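Progress report to the Rivera Fund: the shared stores at Erska
Period covered: March to June

We're two thirds of the way through the grant and there is plenty to tell you! When we wrote our application the shared stores at Erska were seven cupboards, a heap of shoe boxes and one very long shelf that people were a bit afraid of. The cupboards are still there, but you can now open any of them and find what you came for, and we are really pleased with how it's going.

## What we've done so far

Everything has come out of the cupboards at least once. We logged 1,596 items on the way, from bulldog clips to a box of curtain hooks that had outlived its curtains, and 298 of those have gone to the swap shelf or been recycled. The log is a plain spreadsheet with a column for the thing, a column for its home and a column for notes. The notes column has become the best read of the lot.

The bench work took up most of April and May. Small stationery and hand tools were much slower than we'd planned, and tape was the worst -- there was tape in every single cupboard, in the kitchen drawer, and in the box marked "Not Tape". We now sort all the small stuff on the butcher-block table before any of it goes back behind a door. It's a lovely surface to work on and big enough to spread things out.

The open bins have made the biggest difference for the least money. We bought them in teal, yellow and pink, and they stand at the back of the table while sorting is going on. We had meant to buy lidded boxes (they're in the original budget, line 4), but a trial with borrowed ones from Velov went badly. Lids got put down, other things got put on the lids, and by lunch we were tidying the lids. Open bins it is.
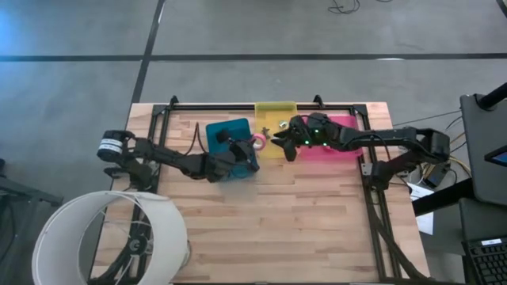
One of the Drillon workshop users wrote in the comments book that colours are all very well, but the bins need words on them too, in big letters, because people who come in once a month won't remember which is which. We think that's completely right. Written labels have been added to the plan for July, with a small drawing on each for anybody who finds that easier.

## How the sorting works now

We tried a few ways of doing this and have settled on a short routine:

1. Bring one cupboard's small things to the table.
2. Spread them out and leave them out. No piles.
3. Move the big rolls of tape to the sides, so the middle stays clear for fiddly things.
4. Fill the bins.
5. Log, then carry the bins back to the cupboard.

Step 2 was resisted at first! A pile feels quicker, and for the first ten minutes it is. Then someone needs the thing at the bottom. With everything laid out flat you can see straight away that you own more than one stapler, and you can try each of them on a bit of scrap before deciding which to keep.

We also dropped the "maybe" bin in May. It filled up within a morning and sat there for three weeks looking reproachful. Anything undecided now gets a note in the log and goes back in its cupboard until the next round. 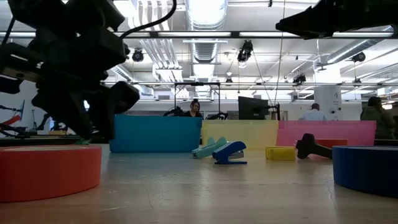
Will the stores stay tidy once the grant ends? We expect so, provided the monthly bench session carries on, and the centre has agreed to keep an afternoon free for it for the whole of next year.

## Money

Spending is on track. The switch from lidded boxes to open bins left us £95 under on line 4, and with your agreement we'd like to put that towards the labels and a decent set of cupboard hinges. The hinges on cupboard five are a sorry sight and the door has to be lifted as you open it. We've also spent £50 from the small repairs line on sanding blocks and oil for the older worktops in the back store. The table top has a scratch in it that we'd like to see to as well, though it isn't urgent.

No other changes to the budget are requested.

## What hasn't gone to plan

The lending list is late. We'd promised it for May and it's now a summer job. The log had to be finished first, and the log grew and grew -- we simply hadn't guessed how many small things there were. The borrowing rules are drafted, and the Velov group have offered to test them by borrowing as awkwardly as they can.

Cupboard seven (paint, varnish, glue) hasn't been restocked. Some of the tins have lost their labels and we're waiting for advice on getting rid of them properly. It stays locked in the meantime.

## Next three months

- Written labels, with drawings, for every bin and cupboard
- Lending list up and running, on paper first
- Hinges on cupboard five
- Cupboard seven cleared
- A second round of small tools, including everything now noted as undecided

We'd love to show you the stores if you are passing. Mornings are best, as the back room gets busy from 2 p.m., and the kettle is on the long shelf, which has been completely cleared and is no longer frightening.

The Erska stores team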